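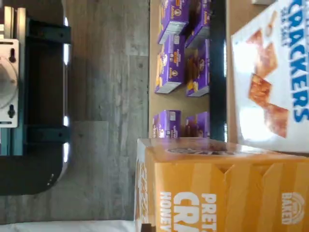

The Rergate Study is seeking adult participants for a program of research into whether machines can yet be trusted with everyday chores in the home and on the shop floor. The work is carried out by Skorkilness at its Tondstead site and concerns ordinary tasks: restocking, tidying, fetching and putting away. Packaged groceries form a large part of the program, and cartons such as the orange box of honey pretzel crackers and the purple snack boxes grouped behind it are typical of the goods handled. Participants will carry out the same chores by hand, so that human and machine performance may be compared on equal terms.

We wish to recruit 40 people aged 18 or over. No technical background is required. Experience in retail, cleaning, aged care or running a household is welcome — please mention it when you apply. Each participant will attend seven sessions, beginning in July, and will be paid an honorarium at the end of each one.
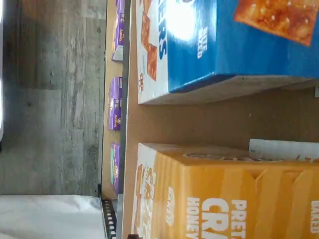

Gwenaël Millet writes that a machine which can put a box on a shelf has not yet shown it can run an aisle, and that the judgement of people who do this work every day should count for more than it has so far. The study has been planned with that view in mind, and participants will be asked to score the machine's work as well as their own.

Participation is voluntary, and you may withdraw at any time without losing payment for sessions already attended. To apply, please send a short letter to the Recruitment Office, quoting reference 133.

Related calls
Matubbar Kitchen Trial: participants wanted
Research Assistant, Household Tasks (part-time)
Rergate Study: information for employers

Contact the Recruitment Office | © Skorkilness | Back to top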